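The Purple Tray

The first thing Afroza said when I got the new table home was that it looked like something out of a dentist's. White top, white everything, and a little round hole near one edge that I told her was for cables and she said was for losing earrings down. We were both right, as it goes.

I'd moved to Cekville in January with 48 boxes and no plan for any of them. Well, I had a plan for one. The box marked GINDUS had my gran's bits in it, and I'd promised Mum that before I unpacked so much as a kettle I would sort through it properly and stop carting it from flat to flat like a hostage.

So on the Friday I made tea (the kettle came out first, sorry Mum) and put the lavender tray on the table. It was Gran's button tray, big and round, with reddish specks all over it that I used to think were paprika. She'd tip her tins out on it and I'd be allowed to stir. I had my hand in the box, feeling about in the newspaper, when I found the twisty orange thing.

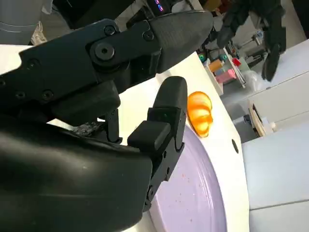 I hadn't thought about it for years! It used to live on her windowsill, and in the mornings the sun went straight through it and threw a wobbly orange stripe up the wall, and my cousin Talha and I would fight over who got to put their hand in the stripe. He told me once it was a unicorn's horn that had melted. I was six and he was nine, and I believed him until secondary school, more or less.

I rang him.

"You've got it?" he said. "I thought Uncle Ward had it."

"Ward Desmet couldn't keep a cactus alive, why would Gran give it to him?"

"She promised it to me, you know."

"She promised it to me."

There was a long pause, and I could hear him chewing. Then he said, "She promised it to Anouk as well, I bet," and I laughed so much I had to put the tea down. Of course she had. She'd have promised it to the postman if he'd looked a bit low.

Talha said he'd come over on the late bus, the 257, and we could argue about it in person. He'd bring samosas. I said fine, but he wasn't leaving with it.

After that I didn't get much sorting done. I left the box where it was and sat turning the orange thing over, holding it up to the lamp, trying to get the stripe to come out on the wall. It wouldn't, quite. The lamp was in the wrong place, so I got up and moved the lamp, and I was still dragging it about by its flex when the doorbell went.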